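# Stop specifying finishes before layouts

Most renovation briefs that reach us are ordered the wrong way. Page one lists surfaces. Dimensions, clearances and outlet positions come last, if they come at all. I think the order should be reversed, and that our own intake form is partly to blame.

A finish can be changed late for the price of the material and the labor. A layout can't. Moving a drain after the floor is closed means opening the floor. On the Begay job, 587 square feet in total, the client had approved tile before anyone had drawn a door swing. We redrew the plan 4 times to protect a tile line.

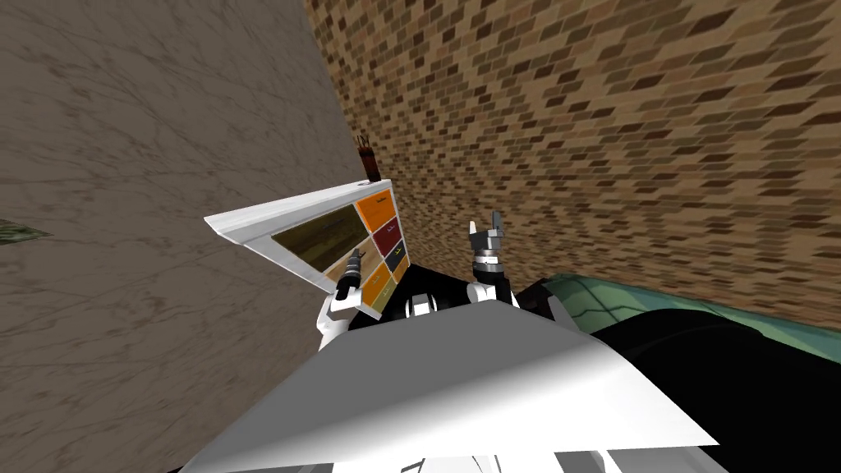
*Marble-look and brick-pattern surfaces in one render, with a white-topped cabinet.*

The usual defense is that clients think in surfaces. I accept that. They also think in monthly payments, and we still ask them for a total budget. A form should collect what the work needs, in the order the work needs it. Ours was copied from the Hotoseck template, which was written to sell tile.

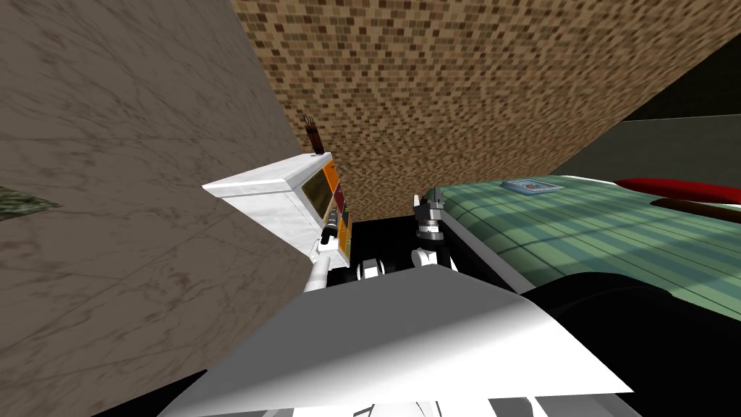
**Conano Interiors | Technical Planning Department**

Pattern makes the problem worse. Small mosaic is hard to judge at room scale, and a sample board says little about how it will read across a full surface. Veined stone has the same weakness. Both get approved early, on a Thursday afternoon, from a piece the size of a paperback.

My proposal is short. Layout is signed first. Appliance sizes and service points follow. Finishes are chosen third, against a fixed allowance - $3,000 would cover most of our small kitchens.
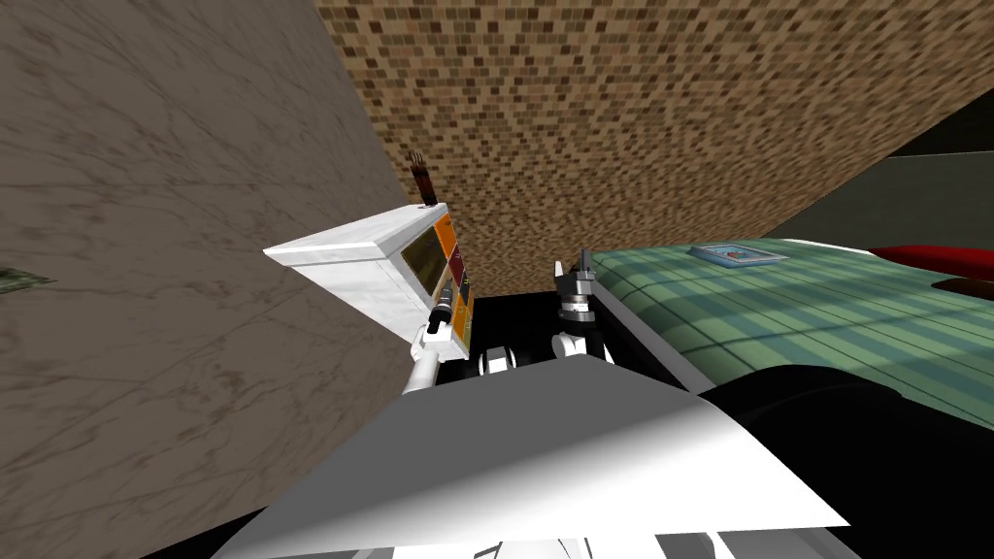 *White cabinet with marbled top; brown and tan mosaic.*

Some sales will slow down. The Ukby showroom has already objected on those grounds, and its numbers deserve a look. I would still take a slower signature over a fifth drawing.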